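4. Premier essai de tri avec le kit Wuvico

C'est l'étape la plus agréable de l'installation : le bras va enfin travailler !

1. Disposez les quatre bacs jaunes, deux de chaque côté, et le plateau inox au centre.
2. Posez une feuille blanche bien à plat au fond du plateau. Le contraste y gagne énormément, surtout avec les petites cartes.
3. Répartissez quelques câbles courts dans les bacs.
4. Dans Surnen, ouvrez le profil 18 et réglez l'ouverture de pince sur 2.
5. Lancez le cycle en vitesse lente et suivez la première prise du regard (un vrai plaisir, même après des dizaines d'essais).

Remarque : si la pince s'arrête trop haut au-dessus du plateau, reprenez le calibrage, page 118.

Attention : laissez une boucle de câble libre le long du poignet. Trop tendu, il tire sur le connecteur de la pince. N'approchez pas les mains des bacs pendant le cycle.

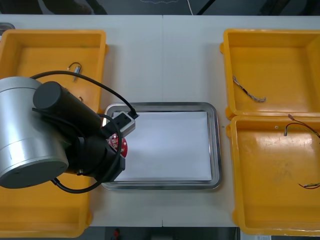

Fig. 18 – Pince au-dessus du plateau, avec une carte ronde rouge.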